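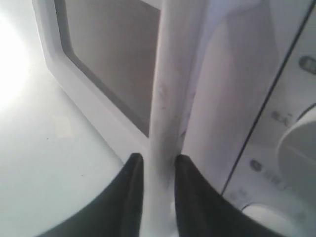 Gray scuffs on white play kitchen plastic, what works??

Secondhand & Hand-me-down Toys > Cleaning and Repair

tutu_mom_567
Quick one bc nap is ending. Picked up a used Tutden play kitchen for my niece, white everything. Microwave is fine mostly, the gray window wiped up ok. But the white rod has these grayish smudges thru the middle and they will not move. Dish soap no. Baby wipes no. Tried my thumbnail, no.

Also the big round dial on the microwave feels gritty when you turn it. Like sand. Do they pop off or will I break it.

Party is in 2 weeks, want it looking decent

povilas_j
Melamine sponge, the plain kind. Wet it, squeeze it out, light pressure. Five minutes and done. Did our whole kitchen set this way.

garagesalegail
Please don't go straight to melamine on glossy plastic! It's basically super fine sandpaper. I dulled a whole toy fridge door, one big cloudy patch, and it picked up dirt twice as fast after that. Start with baking soda paste and a soft cloth, then rinse, then look at it in daylight.

povilas_j
Baking soda is an abrasive too

garagesalegail
A softer one. And you can feel what it's doing.

povilas_j
Depends how hard you rub. Same as the sponge. I have done maybe a dozen of these, I fix up toys for the swap shelf at our library, none came out cloudy. You were scrubbing

garagesalegail
I was not scrubbing

Oratile Khumalo
Are they smudges or scratches? Run a damp fingertip over it. If it's smooth, something rubbed off ON the plastic, shoe rubber or a table leg or whatever, and rubbing alcohol on a cotton pad usually gets it. If you can feel an edge then the plastic itself is scuffed and no cleaner's going to help, you'd be polishing.

Test on the back first. Keep alcohol away from anything printed. The little symbols by the microwave buttons will come right off, ask me how I know — my son's oven has no numbers anymore.

tutu_mom_567
Ooh ok. Just felt it, mostly smooth? One spot a tiny bit rough. There IS a faint printed symbol on the panel between the two little oval buttons so thank you, would have gone right over that. It's faint enough already

dax_and_dot
sunscreen. not kidding. takes sharpie off too

garagesalegail
Sunscreen can yellow white plastic if you leave any behind. Wash it after with soap.

dax_and_dot
well yeah you wash it. its going in a kids mouth

povilas_j
On the dial. Ours pulled straight off, just friction on a stub. But I had an older Fillent set where it was screwed from inside the back panel and I cracked it pulling. So look behind first. If there's a screw, undo that. If not, wrap a dish towel around it and pull even, no screwdriver under the rim, you'll leave a dent and there's no hiding dents on white.

Grit is usually sand or cracker. Dry toothbrush around the stub. No oil.

Oratile Khumalo
Agree w/ all of that except you can try before taking anything off. Tip it so the dial faces down, turn it back and forth a bunch, tap the panel. Half the time the sand just falls out on the floor. Then a vacuum with the brush end.

tutu_mom_567
Tipped it. SO much sand. And a bead

tutu_mom_567
Still a bit crunchy but it turns. Not pulling it off, I know my luck

clernadis_fan
does anyone know if the Clernadis food fits inside these microwaves?? thinking of getting the pizza. the store lists it as "fits most" but that means nothing

garagesalegail
Start your own thread hon, but measure the door opening, not the outside. The rounded border around the window eats up a lot.

clernadis_fan
ok sorry!!

suandthetwins
What about spray painting it? Saw one done in sage green, was gorgeous. My kitchen post got 4000 views when I painted ours

povilas_j
Not for a party in 2 weeks and not for a kid who chews. Paint on slick plastic chips no matter what primer. Leave it white.

suandthetwins
Ours is a year in and has one chip. Plastic primer, thin coats, let it cure properly. But fair on the timing.

Oratile Khumalo
I'd leave it too. I paid 99 for one in perfect shape and it was scuffed by December anyway, they drag everything.

tutu_mom_567
Update. Alcohol first, cotton pad, got about half of it. Baking soda paste on the rest, very gently, Gail was in my head the whole time. Rough spot still there, can live with it. Did NOT touch the symbol.

Haven't tried the sponge. Povilas I have one in the cupboard if I lose patience

povilas_j
Try it on the inside of the door. You'll see.

garagesalegail
Inside of the door is a good idea, I'll give him that. Dry it before you decide though, wet plastic always looks shiny.

tutu_mom_567
Will do tonight. She's up, gotta go. Does anyone want a bead lol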